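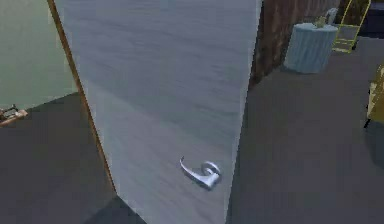 May, early evening. Doors, doors, doors

Lever handles all day and I loved every minute of it! I came in meaning to do the dull half of the list (renaming yesterday's folders, chasing the licence for Lestix) and by half past nine I was driving myself through doors in the simulator and the folders were forgotten.

The plan we settled with Krystyna is 310 good examples for the Sikthorpe set. A good example means I steer the whole thing from start to finish, get to the handle, press it, go through, and stop cleanly at the other side. No stuttering and no going back for a second try in the middle. If I fluff the approach I bin it and start over, which I did a fair bit before lunch, mostly through being impatient on the turn.

What I like is how much you learn about your own hands. I have been opening doors since I was three or so and never once thought about when my wrist starts to go down. Now I think about it constantly. I stood in the kitchen at home last night working the pantry handle up and down until the tea went cold.

The silver lever with the curled end is my favourite to practise on. It catches the light so you can judge where it is, and the little shadow under it helps more than I'd have guessed. Margit wants the shadows softer in a later batch so the learner can't lean on them too much. Fair enough, but I'll miss them. 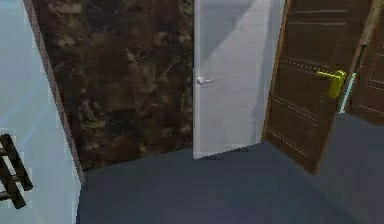
After lunch: two handles at once

Margit Hedlund rang from Bameditz and we went through the harder layouts together. She had been pushing for rooms where more than one door is in view and the instruction has to settle which one you want. "Open the brown door" against "open the white door", that sort of thing. I was sceptical last week and I take it all back, it's brilliant. The white one has a small silver handle you could easily overlook, and the brown one has that mad yellow-green thing on it, so of course everything in you wants to go for the bright handle. I went for it myself on a white-door instruction! Margit laughed for a good while. I've kept that run in a separate folder for her and it stays out of the set.

We agreed 9 layouts of this kind, with the wall and door patterns swapped between them. The marbled brown wall is hideous and I hope it stays in. If the learner can find a plain white door next to that, it can find one in an ordinary hallway.

Also decided: the start position has to move more. Looking back over my morning runs, I kept beginning from nearly the same spot, and a model fed on those would learn my favourite bit of floor. Krystyna has written six new starting spots into the Cordier script and I'm to rotate through them. It slows me down and I'm all for it.

Finished on the counter views, which need saving as well so the learner gets plenty of the room without a door in it. Very peaceful after all that turning. I may have stayed longer than I needed to. 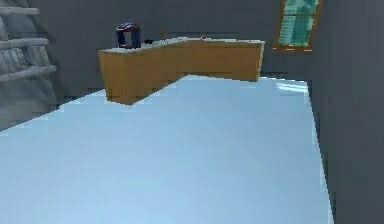 The counter with its bits and pieces, and the window behind.

Tomorrow: new starts, white door first. Ask Krystyna whether a run with a long pause before the handle counts as clean. Buy milk.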